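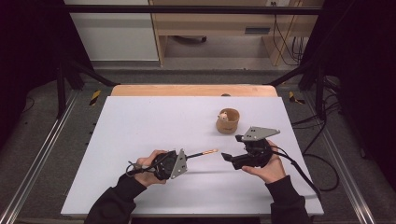

Kerubo Lema
Posts: 1366

Evening all. I want a proper argument about working surfaces, please. For years I've done all my miniature bits straight on the table, and the table has suffered for it. Now I've got a big white board laid flat over the top and I'm never going back. The little wooden cup with the tiny figure peeping over the rim shows up beautifully against it (he's so pale I used to lose him every time I put him down on the wood!).

My question is whether white is right for everything. My next job is a whole shelf of these cups and I don't want to be squinting by Tuesday.

Marianna Ziółkowski
Posts: 2000

Ooh, I love him peeking out like that. Is he fixed in or just sitting there?

I'm a white board person too, but mine's smaller and I prop it on the kitchen table. Pencil comes off with a damp cloth, glue doesn't, so I put greaseproof down first.

Erasto Makori
Posts: 1265

Going to disagree with both of you. White is murder under a bright lamp. I did a whole evening of pale figures on white and had a headache till lunch the next day. Mid grey or dull green, every time. You can see the grain on that cup nicely enough, I'll give you that, but a pale face on a white background? No thanks.

Kerubo Lema
Posts: 1367

Marianna, he's loose, I like being able to swap them about.

Erasto, he's got the brown of the cup round him though, and that does half the work. The shadows on the board are quite soft as well, so I'm not getting glare. Would you use grey for dark wood too?

Erasto Makori
Posts: 1266

For dark wood I'd let you have your white. Grudgingly.

Fikri Chin
Posts: 5

New here, hello! Does the board not slide about? I tried a sheet of card on my desk and it went on the floor twice, with everything on it.

Marianna Ziółkowski
Posts: 2001

Card's too light, Fikri. Get something with a bit of weight and put that rubbery drawer liner underneath. And keep your cups away from the edge, they roll for miles once they tip.

Tarık Eren

Paint one side grey and leave the other white, then flip it. Mine's been like that since September and I've stopped thinking about it.

Kerubo Lema
Posts: 1368

Tarık, that's annoyingly sensible. Off to see what paint is left in the shed.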